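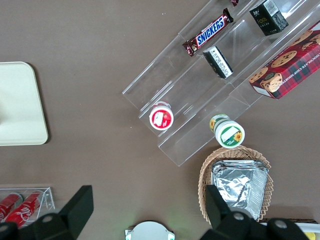
To: Clendthorpe Hall snack table list
Subject: Re: the tiered rack, and where things go

Thanks for the replies so far. I've put the answer to the last one under the quoted part.

> I did the restock at Hestatside last month and I'm still not sure what
> the plan is for the clear rack. The boxes hang over the edge of the
> shelves and the bars slide when anybody bumps the table. Could we go
> back to the big basket for everything? Also, do we still buy from
> Jarman, or did that change? I have 2 receipts to turn in and don't
> know which sheet they go on.

I'd like to keep the rack through November at least. With the basket, people dug around and the small stuff ended up at the bottom. We threw out 7 bars in the spring that had been under there past their date. On the rack you can see what there is from the door.

I agree about the big boxes. The shelves are too narrow for something like the chocolate chip shortbread in the plaid box. It sticks out over the side and will get knocked off sooner or later. My suggestion is to stand boxes that size on the table next to the rack, or open them and put out a few at a time on a plate. The small boxes are fine where they are.

Candy bars lie flat, one deep, long side along the shelf. A Snickers fits that way with room left over. Round containers should stand upright on their bases with the label to the front. If they're laid over they roll.

The woven basket with the ruffled edge stays, but only for the foil trays. Please don't put loose candy in it - the crumbs get into the weave and it's a pain to clean.

For wiping down the rack, use a damp soft cloth and dish soap. No glass cleaner and no paper towels. The one at Clostside has gone cloudy on the top shelf from somebody using spray on it.

Jarman is still the supplier for boxed items. Anything else can come from the grocery store, up to 80 dollars a month for both rooms together. We spent almost that much last month, so check the sheet before you shop. Both of your receipts go on the Hestatside page, second tab.

If you can't get into the sheet, reply to me off list and I'll enter them for you.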